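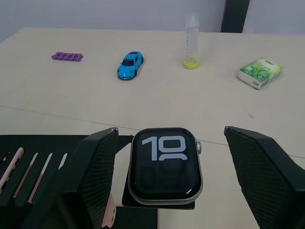

About Hostar

Search this site Go

Hello! I run Hostar, and I teach robots to handle small everyday things by doing the job myself first, over and over, while the machine's joints and cameras take it all down. Some days I hold the arm and walk it through by hand. Other days I sit at the remote controls across the room and drive it from there (my shoulders prefer the second sort of day).

A fair bit of my time goes on phones and watches. Take the watch on its flat black stand, with a row of phones in the slotted rack beside it. You bring the open fingers down either side of the case, close them gently and lift, and you try not to press the crown on the way. The first time I drove that by remote it took me 2 whole mornings to get a run I'd show anyone!

I also like a mixed table. A toy car, a foam toe separator, a packet of tissues and a measuring tube all want gripping differently, and the tissues are the worst of the lot, because they squash and then they slide. Customers sometimes ask for a tidy, bare table and I'll do that too, but I'd sooner have a few odds and ends at the back.

Hostar began in Pretimley, in one room with one arm and a kettle. We've since moved into the old Villanueva building, up the back stairs, second door. Our longest job so far is Catska, a set of sorting and placing tasks that stands at 347 finished demonstrations. The plan is 600, and February was a good month for it.

What do I do all day? I set the table, run the task, watch it back, and bin the runs where I dithered. I keep my batches to 80 because after that I get sloppy and it shows in the hands. I also train other people to drive the arm, and anyone who can reverse a trailer tends to pick it up quickly, goodness knows why.

If you've got a fiddly job you'd like a robot to learn, send me a note and tell me what the thing is and how you'd pick it up yourself. Sketches welcome, bad ones too.

Print this page | E-mail this page

We use cookies to remember your settings. Accept Manage cookies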